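12 Jan 2023

# Tips for a shared kitchen table when robot arms do part of the work

These tips are collected from our breakfast and lunch corner at Sikville, where a pair of arms now puts food on plates and takes it off again. I wrote the first version for our own wall. Then the Fundden office asked for a copy, and after that the people at Dilex, so I have written it longer and, I hope, more clearly. Most of it is ordinary kitchen sense. The difference is that you now share your table with a colleague who does not see a wet patch and does not hear you say "wait".

## Before the arms start

**Wipe, then dry.** A damp table is fine for a person. For the arms it is bad, because a plate slides a little when it is touched, and then every next movement is a little wrong. I use one cloth with warm water and a drop of washing-up liquid, and then a second cloth, dry. Keep the second one for drying only.

**Put a mat under the plate with a rim.** A woven or corded mat holds a plate much better than bare wood. Choose one plain colour, darker than the food. We had a mat with a printed lemon pattern and the arms tried more than once to lift a lemon.

**Shake the mat over the bin, not over the sink.** Crumbs go deep between the cords. If they get wet, they become paste, and you will need an old toothbrush. Once a week I turn the mat over and knock on the back with a wooden spoon.

**Lower the blind if the sun is strong.** Our table is beside big windows and smooth wood shines. In the late morning in January the sun is low and comes straight in. The person on duty should look at the table from the side and, if there is a bright patch where the plate should stand, pull the blind halfway.

**Plates with a raised edge are for small things.** Small pieces roll. A flat plate is good for bread, where nothing rolls and you want to get a knife in from the side.

## Bread and bagels

Let fresh bread cool completely before you bring it to the table. Warm bread is soft, and the fingers of the gripper leave two dents in it. The taste is the same but people do not take the dented ones, and in the evening you have a plate with only dented ones.

Do not build a tower. One layer, or two pieces leaning, is enough. Refill more often instead.

Anything with seeds or salt on top loses a part of it every time it is moved. If you care about the seeds, put the bagel on the plate with your own hand and let the arms do the plain ones.

Bread that was on the table without a plate goes in the box marked "toast", and we toast it the same day. Stale bagels are very good sliced thin, brushed with oil and baked at a low heat until they are dry. I keep them in a tin and they stay crisp for more than a week, if the lid is closed properly (please close the lid properly).

## Cleaning the gripper

1. Press stop and wait until the arm is resting. Do not clean an arm which is only pausing.
2. Wipe the fingers with a cloth that is damp, not dripping.
3. Clean the inside of the fingertips with a cotton bud. Flour and fat together make a film there, and things begin to slip.
4. Look at the cable, but do not pull it. If it hangs lower than yesterday, tell the person on duty.
5. Dry everything with paper.

No spray near the camera. Spray on the cloth first, away from the table. A greasy fingerprint on the lens can be removed with the sort of cloth you use for glasses. Kitchen paper scratches.

## What changed for us

I think this part is also a tip, even if it is not about cleaning.

Before, two of us set out the breakfast for 46 people. We came early, and by nine o'clock we had already carried, stacked, wiped and carried again. Now the arms do a piece of this, slower than we did it, and we stand near and do the things which they do badly. When it was announced, I was told that the work would be "lighter". My shoulders agree. My head is more tired, because watching is also a work and for a long time it was not counted as one.

So my advice to other kitchens is to write the watching into the rota. At the beginning our rota said only "arms" from eight to ten, as if no human was in the room. Archana Shakya, who did the early turn with me, crossed it out with a pen and wrote her own name there. Now it has a name each morning, and this person has no other task except answering questions and filling the water jug.

Change the watcher every hour. After an hour you look but you do not see. We tried two hours and found a cup on the floor which neither of us had noticed falling.

Agree who may press stop. With us, everybody may, also guests, also the person who only came for tea. In the first weeks people were shy to press it – they thought it was expensive to interrupt. Put the answer on a small card next to the button: "You may press this. You do not need to explain."

Keep some work by hand on purpose. We still cut the fruit ourselves, and we lay the long table on birthdays. Partly it is faster. Partly it is so that the new people learn how it is done, because on the day when the arms are switched off for service, 46 people still want breakfast.

Be careful with the word "help". The office says the arms help us. In the mornings it is often we who help them: we turn the plate, we move the bagel two fingers to the left, we close the blind. I do not complain about it, but it should be said when the hours are planned and when the wages are discussed. At Dilex they wrote it in the job description as "table preparation and supervision", and I recommend this wording to others.

## Small things that save time

- Mark the place of each plate with a little dot of washable chalk. Tape leaves glue on the wood.
- Keep plants, bottles and your own coffee on the desks behind, off the working table.
- Long sleeves up, scarves off, lanyards inside the shirt.
- A soft hand brush is better than a cloth for dry crumbs. Brush towards yourself, into a saucer.
- Rub the wooden table with a thin coat of food-safe oil every 5 weeks, in the evening, so it has the night to dry. Too much oil makes it shine again and you are back to the problem with the blind.
- Write down what was dropped and at which time. One line is enough. Our notebook showed that most of the drops came just after the plates were changed, and now we let the watcher check the first three movements from close by, with a hand near the button.
- If you buy new plates, buy one and try it for a week. We got a full box from Ortuño, very nice plates, too heavy at the rim, and they went to the meeting rooms.

Corrections are welcome, for the tips and also for my English. Leave a note in the kitchen notebook or on the board beside the toaster.
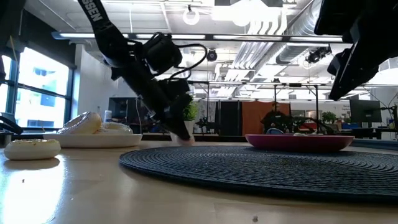
*The breakfast table with the arms at work: bagels to the left, the red plate on its corded mat to the right.*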